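Learning when to let go

Ask a robot arm to pick up an onion and it will probably manage. Ask two of them to clear a table of fruit and vegetables into a basket and the trouble starts at the other end of the job, when the fingers have to open.

Defne Dönmez has spent most of her second year at Nisard on that moment. She went back through the lab's recordings in June and sorted the failures by hand. Grasping accounted for fewer than she had expected. Far more came when an arm released too high and the item rolled off, or pushed down too far and shifted everything already in the basket.

"We had been training on the whole movement as if every part of it mattered equally," she says. "The release is a fraction of a second. It was getting lost."

Her method, which the group calls Grukance, is simple to describe. People steer the arms through the task to provide examples, as they do in many labs. The team then marks the point in each recording where the fingers begin to open, and the learning software is made to pay extra attention to the moments on either side of it. Nothing is added to the hardware. The arms work from camera pictures and the positions of their own joints.

The first set held 1,430 recordings, and marking them took longer than making them. Umut Eren wrote a small program that guesses the release point and asks a person to confirm it, and the collection has since grown to 3,000.

In tests the old approach failed to place an item 46 times. With the release weighted, and the same list of starting positions, it failed 19 times. Most of the remaining failures involve soft things. A squashy pepper changes shape when it is held and springs back when it is let go, so the height the arm has learned is often wrong by the time it matters.

Perihan Kocabaş, who runs the group, is careful about the result. The tests used one table and one kind of basket, and she wants to see it repeated with boxes and shelves before saying much more. "It may be that we have learned a lot about baskets," she says.

There is also the question of two arms sharing a small space. At present each one waits if the other is close – a rule written by hand, and a slow one. Ilgın Karaca is working on a version that learns the waiting as well. Her early runs are quicker, though the arms have knocked together twice and she has gone back to half speed.

The marked recordings will be released once the paper has been reviewed.

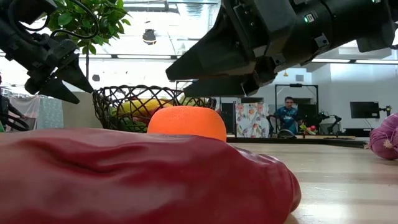

Two grippers over the fruit basket, with a red pepper-like item and an orange in front.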